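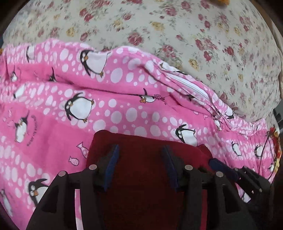 Huguette Mallet wrote:
You are folding it before you have found the corners. Put the floral sheet away first, or at least get the pink one off it, then start again on a bare surface. Two soft fabrics on top of each other drag, and every time you pull the upper one straight the lower one moves with it.

beltosau60 wrote:
Agreed on separating them. Disagree on the bare surface. I fold on top of a made bed all the time and the drag helps, because the bottom layer stops the top one sliding off. On a polished table a thin cotton sheet goes straight to the floor.

plelosis wrote:
Original poster here. Thanks both. To answer the question from the other thread: the penguin one is my daughter's and I want it folded to fit a shelf 12 inches deep. The cream one with the roses goes on the same shelf. The dark red cloth is separate and can go anywhere.

My trouble is the side where the edge doubles over and bunches. I flatten it, fold the sheet in half, and the bunch turns up again inside the fold.

Régis Barbier wrote:
Then the edge has to be opened before the first fold. Procedure I use:

Find one corner and hold it down with something flat.
Run a hand along the edge to the next corner, unrolling as you go. Do not pull from the middle.
Repeat on the other long side.
Fold long edge to long edge, then fold again in the same direction.
Fold the strip in 3 and check it against the shelf.

The stripes on yours are useful. If a pink band runs parallel to the fold, the fold is square. With a scattered flower print you have no reference line and have to go by the hems.

Huguette Mallet wrote:
Only if the bands were printed square to the cut. On cheap bedding they often are not. I had a striped set where the print ran off by the width of a thumb from one end to the other. Go by the hems on both.

Régis Barbier wrote:
Fair. For a shelf it makes no difference – nobody is going to measure it. For putting it back on the bed I would go by the hems too.

garis_linen wrote:
What is the thread count? Anything over 200 in percale holds a crease well enough that you can press it with the flat of your hand and skip the iron. Mine is 227 according to the label and it behaves.

plelosis wrote:
No idea, the label was cut out years ago. It's soft and it creases if you look at it. There's a long one running in from the left side now.

garis_linen wrote:
Then iron that crease before you fold, or it will set. Medium heat, reverse side up. I would not put a hot iron directly on printed figures until you know what the ink is.

beltosau60 wrote:
Ironing a child's sheet is a waste of an evening. Shake it out, hang it over a door for an hour, fold. The long creases drop out by themselves if the fabric is even slightly damp.

Huguette Mallet wrote:
Over a door you get a new crease where the door is. Use a rail.

plelosis wrote:
Tried the corner method after lunch. Long edges met the first time and the bunch is gone. The packet came out too deep for the shelf, so I refolded the strip in quarters and now it fits with a little room in front. The floral one is worse. It keeps coming out wider at one end.

Régis Barbier wrote:
Is the floral one fitted? If there is elastic, tuck the corners into each other in pairs before anything else.

plelosis wrote:
Flat. No elastic.

Régis Barbier wrote:
Then check whether it is still a rectangle. Lay it out and compare the two diagonals. If they differ, it has pulled out of shape in the wash, and you can stretch it back on the short diagonal while it is damp. Needs two people.

Courtois wrote:
Moved from General to Laundry and Linen. There is an April thread on fitted sheets for anyone who wants that one, please keep this to flat.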